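Jestex is a motion planning package for simulated and physical robot arms, written by Ottmar Ruppert and Hermenegildo Chávez. It searches for collision-free joint paths and replans 6 times per second.
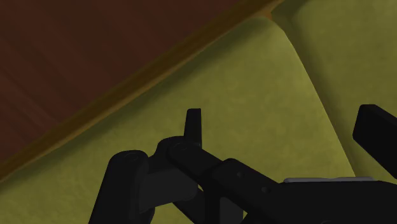 How does Jestex treat soft objects such as cushions?
They are planned around as rigid meshes, padded by a margin set in the scene file.

The search stops after 2000 samples — a limit users can raise — and returns the shortest path found. Version 2 added a plugin for the Adlow simulator.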